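Lorcan Keogh
October 15, 2023

1/ We have rewritten the house rules for reporting simulated manipulation trials at Reltonport. Several people asked for them after the May workshop, so I am posting the parts that apply outside our group. Comments welcome.

2/ Scope: fixed-base arm, parallel or linkage gripper, tabletop tasks, rendered scenes. Mobile bases have their own sheet, kept by Oi-ling Tang. Do not mix the two.

3/ Rule one. Write the success condition before the first run and freeze it. "Object in container" needs a definition. Ours: the object's centre of mass is inside the rim volume, the gripper is open, and both states hold for 2 seconds.

4/ If the condition has to change, the old results are withdrawn and the full set is run again. Donal Mac Giolla objected to this on cost grounds. He was outvoted, and then had to rerun 200 trials the following week.

5/ Rule two. Report every trial. A run that stops on a joint limit is a failure. A run that stops because the simulator diverged is logged as void, with the seed, and the void count goes in the same table as the result.

6/ More than 3 voids in a set means the scene is faulty. Fix the scene, bump its version number, start again.

7/ Rule three. Props that play no part in the task stay in. A policy tested on a bare worktop tells you little about a kitchen. The prop list is part of the scene version and may not be trimmed to raise a score.

8/ Rule four. Collision meshes for thin or concave items (bowls, trays, cups) must be checked by hand. Automatic convex hulls will close over a bowl, and the object then rests on an invisible lid. Tien-fu Fung found that in two published scenes last year, one of them ours.

9/ Rule five. Publish the views the policy receives, at the resolution it receives them. A tidy beauty render from a camera the policy never sees does not count as documentation.

10/ Clurnel, kitchen scene, marbled surface, black gripper:

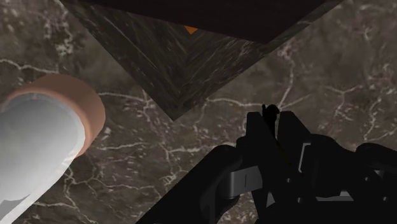
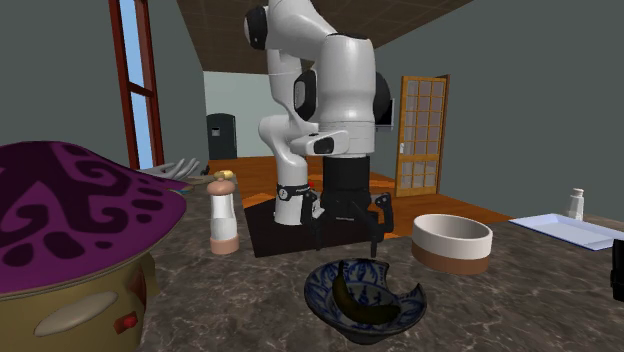
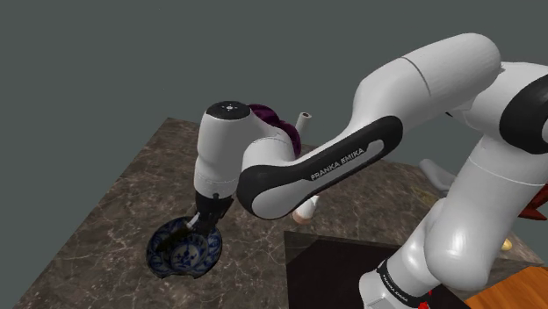

11/ Rule six. Lighting and texture changes are reported as separate conditions. Averaging them into one headline number hides the condition that broke. We use 300 trials per condition and print each row.

12/ Dark objects get a row of their own. Depth is supplied by the renderer and is unaffected, but colour-only policies lose the outline against shadow, and the drop can be large.

13/ Rule seven. State what the policy was given besides pixels. Joint angles, gripper width, object pose, a text instruction. If true object pose is available anywhere in the loop, say so in the abstract and not in an appendix.

14/ Rule eight. Someone who did not train the policy runs the final set. At Brindesow this is Lok-yiu Liu. The trainer may watch but may not touch the config.

15/ Still open: how to score a grasp that succeeds after the arm has shoved a neighbouring item. We currently log the displacement and leave the score alone. I would like a threshold. Donal would like a penalty term.

16/ Replies with actual numbers on that last point are the most useful. The full sheet, including the void log template, goes out to the Tang mailing list with the next scene release.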